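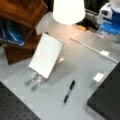
A blank card, a clear stand and a pen: most of the kit.

How to Label a Cake Stall So People Stop Asking You Things

I have run the sweets table at the Dresten school fair since the days when labels were masking tape and hope. Last March we sold 66 slices before lunch, and I was asked what was in every one of them. These are the steps I use now.

1. Collect the recipes first
Ask each baker for a full ingredient list a week ahead. "The usual" is not an ingredient list. Renata Marciniak once wrote "flour etc." and the etc. was hazelnuts.

2. Decide what goes on the card
Name of the cake, price, allergens, baker if they want the glory. Leave off the story of your grandmother's trip to Szczepańska. Price in whole dollars, unless you enjoy handling coins with icing on your fingers.

3. Write big
Letters should be readable by someone holding a toddler and a sausage in bread. Capitals for the name, ordinary writing for the rest. If you run out of room, the cake has too many words in it - "Lemon Slice" will outsell "Zesty Citrus Dream" every time.

4. Do a test card at home
Stand it up, dim the room, step back two metres and squint. Halls are gloomy and a warm lamp can turn pale ink to nothing, so stick with black or navy.

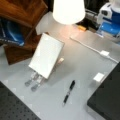

5. Put allergens where they can be seen
Nuts, egg, dairy, wheat, sesame and soy go on the front in a contrasting colour. Underline them. Shivam Semwal puts his on the back to keep things tidy, and spends the day turning cards around for people.

6. Set out on the day
One card per cake, behind the plate so sleeves don't knock it into the cream. Keep 12 spares under the table. Somebody will arrive at the last minute with an unannounced pavlova, and you will be pleased to see it.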